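4.3 Recording a cup trial with both arms

You're at the fun part! By now the arms are homed and the Coste policy is loaded, so what's left is laying out the table and letting the method show what it can do. Lumbridge learned from 574 demonstrations, none with loose clutter on the table, and that's exactly why this trial is so interesting to run.

1. Cover the tabletop with cardboard and tape any seam that lifts.
2. Set out three paper cups, upright, with space between them.
3. Add your clutter behind the cups. Anything goes, as long as it stays clear of the cups.
4. Open both grippers and bring them in from the front edge.
5. Check that each cable hangs in a free loop.
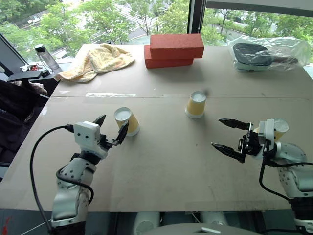 Figure 4-2. Three-cup layout with bricks and a towel toward the back, both grippers open.

6. Type a trial name and press Record. Wait for the steady tone.
7. Press Run. Each trial lasts 20 seconds.
8. Mark the result for each arm separately, then move the cups and go again.

CAUTION: Keep hands off the table from the steady tone until the arms park. The stop button works at any point in a trial.

Note: Do 50 trials per layout before you compare scores. Short runs swing a lot, and we've fooled ourselves with them more than once!

Note: Hala Shehata's version of the test swaps in new clutter every ten trials. It takes longer to set up, but the failures it brings out are wonderful to study (see the Peltby log format in 4.5).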